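# Kasevwood reading room moves to standing desks

Wednesday, October 4, 2023

Staff at Kasevwood have started work on their new reading room, a small space with a light herringbone floor and white walls on the first level of the Mkhize building.
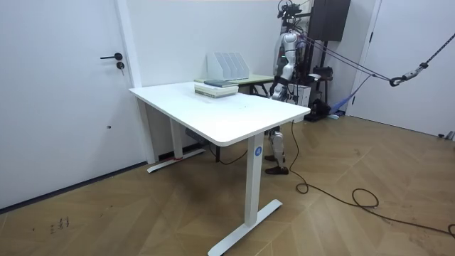
The room will hold the firm's reference books, which until now were kept in a locked cupboard next to the post shelves. Anyone who wanted a book had to ask for the key at reception, and few did. Under the new arrangement staff can come in at any time during opening hours, take what they need and read it there or sign it out for up to 20 days.

Horácio Falcão, who runs the office side at Kasevwood, said the idea came from a survey in the spring. "People told us they had nowhere quiet to read that wasn't their own desk," he said. "They also said they sat down too much. We thought we could deal with both in one go."

The main desk is a white standing model on two metal legs, with rounded corners to the top. A smaller desk with dark legs goes against the back wall and has a white magazine file organizer with four slanted compartments. Trade papers and the Ikine quarterly will be filed there, with older issues going to the store in the basement.

The first books are already out on the standing desk. The rest will be brought up in batches over October and checked against the list as they arrive. Chaimae Abou Zeid is in charge of the list, and has asked anyone with a company book at home to return it before the end of the month. Books can be left with her in person or put in the tray outside the post room - please include a note of your name and team.

The desks were ordered through Troltemon at the same time as those for the second-floor offices. Delivery took two weeks longer than planned, and the opening was put back as a result.

Up to 40 titles will be kept in the room at first. Falcão said the number could go up if there was demand, but that he did not want to fill the walls with shelves. "It's a small room and we'd like it to stay a calm one," he said.

Food will not be allowed, though drinks with lids are fine. Phone calls should be taken in the corridor with the door shut. The room cannot be booked for meetings.

Requests for new titles can be sent to Abou Zeid by email. The first order will be placed at the end of October, and the list of what has been bought will be pinned up by the post shelves.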